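À propos de Britudau

Britudau est une petite maison qui s'occupe de boissons servies au verre. Nous installons des fontaines de table dans les bureaux, les salles d'accueil et les écoles, et nous apprenons aux personnes du lieu comment les utiliser et les nettoyer. L'entreprise a été créée par Ildikó Borbély et Ainhoa Gallardo, qui travaillaient avant dans la restauration collective. Nous ne sommes pas de langue française toutes les deux, et nous demandons au lecteur un peu de patience pour notre manière d'écrire.

Au début nous voulions vendre du sirop. Ildikó avait hérité des recettes de la famille Pálfi, et nous pensions que cela suffisait. Mais les clients nous parlaient surtout du service : le verre qui déborde, la table qui colle, le plateau que l'on oublie de vider. Nous avons donc gardé les sirops pour quelques fidèles, et nous sommes devenues une maison de service. Aujourd'hui nous suivons 188 points de boisson, du comptoir d'hôtel jusqu'à la salle de pause.

Notre installation de base est simple. Sur une table blanche, nous posons un plateau d'égouttage en inox, et le verre reste sur le plateau pendant tout le remplissage. C'est la première règle que nous enseignons, et c'est aussi celle que l'on oublie le plus vite. 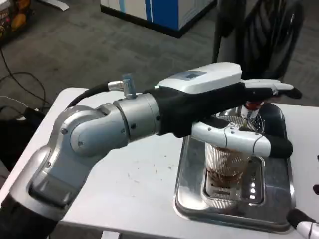
Chez nous, à la salle de pause Urby, le plateau a changé plus de choses que la fontaine. Avant, chacun posait son verre où il voulait et la table était toujours à refaire le soir. Maintenant on le pose sur la grille, même pour boire dans la minute. – Notov

Nous recevons souvent des messages de ce genre, et ils nous font plaisir. Une fontaine est un objet que l'on regarde peu. On s'en souvient seulement quand elle goutte. Pour cette raison nous passons beaucoup de temps à bien choisir l'emplacement, la hauteur de la table et la distance avec le mur. Il faut pouvoir approcher le verre sans le pencher, et retirer le plateau avec les deux mains sans toucher la colonne.

Quand nous préparons une nouvelle table, nous commençons toujours par de l'eau claire. Un peu d'eau au fond du verre suffit pour voir si le bec est bien au-dessus du bord et si le jet tombe droit. 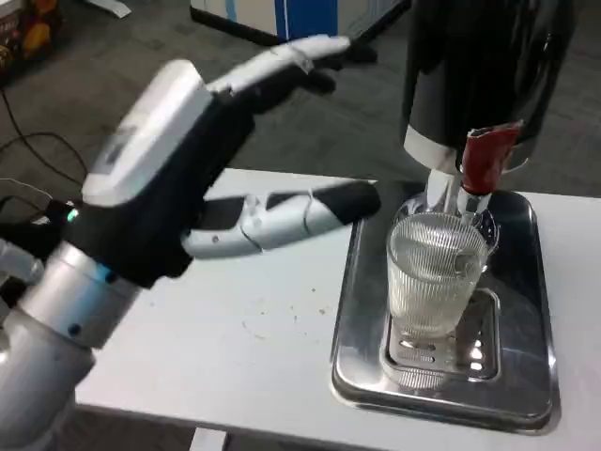

Ensuite seulement nous passons aux boissons colorées, qui laissent des traces et demandent un rinçage plus long. Nous conseillons de garder un verre réservé à cet essai et de ne jamais le mélanger avec les verres de service. Le bec se nettoie avec une petite brosse et de l'eau tiède, la grille se lave comme la vaisselle, et la table s'essuie en dernier. Cet ordre paraît évident, mais nous avons vu beaucoup de tables essuyées avant la grille, et donc essuyées deux fois.

Une question revient à chaque formation : jusqu'où faut-il remplir ? Nous répondons qu'un verre de dégustation se remplit en partie, jamais jusqu'au bord. La personne peut le porter plus facilement, et elle revient si elle a encore soif.

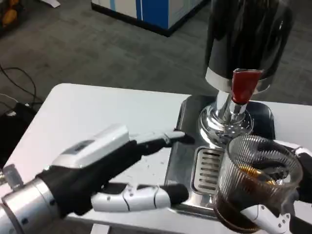
Boisson brune en gobelet côtelé, près du plateau d'égouttage.

L'équipe est restée petite par choix. Ildikó s'occupe des installations et des visites d'entretien, Ainhoa des formations et des commandes. En avril nous fermons une semaine pour réviser tout le matériel de prêt – c'est une semaine fatigante mais que nous aimons bien, avec les pièces étalées partout dans l'atelier. Pendant cette fermeture, les messages reçoivent une réponse le matin seulement.

Pour les fêtes d'école et les journées portes ouvertes, nous prêtons aussi des verres transparents. Les enfants aiment voir la boisson monter, et pour l'adulte qui sert, c'est plus facile de s'arrêter à temps. Nous demandons seulement de nous les rendre rincés, dans leur caisse d'origine.
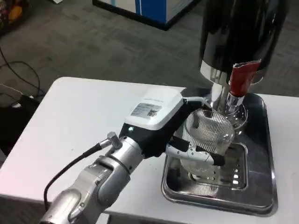
Le verre se place sur la grille, directement sous le bec.

Pour demander une visite, écrivez-nous par le formulaire de contact en indiquant la taille de votre table et le nombre de personnes par jour. Une première visite dure 2 heures et ne vous engage à rien. Si vous avez déjà une fontaine d'une autre maison, nous pouvons venir quand même pour la formation au nettoyage.

Page mise à jour le 23/11/2023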